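Brake pads get a new handler at Corora

The machine that Corora's parts returns bench has been waiting for since January has started work, and its first opinion on the subject of brake pads is that they are awkward. The people who have been picking them up by hand for years could have told it so, and several did.

The arm was put together by Eskildsen, a small integrator. Its job is to lift used and surplus pads off the steel table, turn them for inspection and put them in the right blue bin. A practiced sorter gets through 500 in a shift. The arm is at 300, and does not stop to complain about the radio.
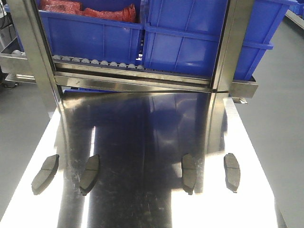
What the sorters do now

No jobs went. The bench still has its 12 sorters, though the word on the new badges is "cell operator," a title that came with a half-day course and a slightly better chair. In place of lifting pads, they now lay them out with a gap between each one, watch the arm take them, and decide what to do about any it puts back.

That last part takes up more of the day than the brochure suggested. A pad with a chipped corner can be perfectly easy for a person to hold and a matter of deep philosophical doubt for a gripper. Polished steel makes things worse – the table is full of reflections, and early on the arm made a few confident grabs at pads that were only the mirror image of pads. The lights have been moved twice. The operators have asked for a duller table, and have been told it is under review.

Wrists are the part everyone agrees on. Sorting was hard on them, and the people who used to tape theirs up before a shift have mostly quit doing it. Opinion on the rest is divided. Some like the quieter pace. Others say that watching something do your old job at a little over half your old speed is tiring in a way the course did not cover. 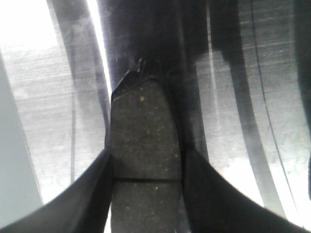 JELUM, 23 March 2022

Corora says it will keep the arm on pads through the summer and then decide about a second one. The company has also agreed to a rule the operators wanted from the start: whoever is at the bench can pause the arm without asking a supervisor or filling in a form. The form existed for 16 days and is not missed.

Floor traffic has changed too. Carts used to pass wherever there was room, which in practice meant wherever somebody was standing. There are now lanes, and people have begun keeping to them with the stiff politeness of new drivers.

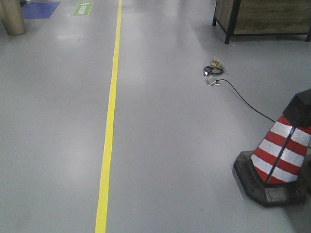
Yellow line and traffic cone on the floor at Jelum.

Less settled is the question of who looks after the software. Flement, the firm that supplies it, answers the phone promptly but sends its updates overnight, so the morning crew tends to find out what is new by seeing the arm do it. The operators keep a paper notebook of these discoveries. Flement has asked for a copy.

There is also the matter of space. Automation was expected to free some up, and on the bench it did. Elsewhere it has arrived with boxes and cables, and the room with the whiteboard is now a little short of places to hold a meeting about efficiency.

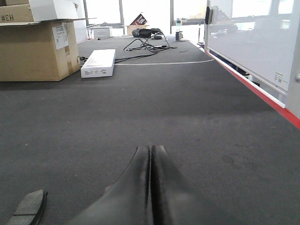 Gripper fingers, with boxes, cables and the whiteboard beyond.

Training for the late shift begins once the notebook has been typed up. A request to name the arm has been put off until after the speed review, partly because the leading suggestion is not one the company wants on a sign.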